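Serken Student Robotics Project
Progress report to the Histport Education Fund
Prepared by Ilze Grīnberga, project lead
Apr 24, 2025

1. Status

The project is on schedule except for the gripper work described in section 3. There are 23 students enrolled, working in teams under Maarja Šimkus and Wichai Nakpan. Workshop sessions have run every week from February.

2. Demonstration recording

The students are building a small arm that learns handling tasks from recorded human demonstrations. To date 186 demonstrations have been recorded, of which eight were rejected for lost tracking. The rest have been copied to the project store and labelled by task. Labelling is slower than planned - the students check each other's entries, and disagreements go to Wichai Nakpan.

3. Gripper

The second version of the fingers closes evenly but slips on flat, smooth objects. Kaja Šimkus's team is testing softer pads. We expect a decision before the Trostow meet, and the arm will be entered with the current fingers if the pads are not ready.

4. Spending

Spending to date is 2,833 euros, mainly on motors and cable. No change to the budget is requested.

5. Next period

Recording continues with work at upright surfaces, including tasks at the whiteboard wall. Training on the full set will start once labelling is complete. 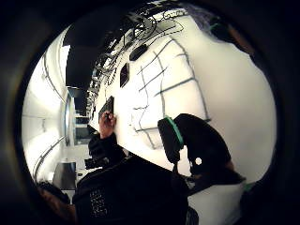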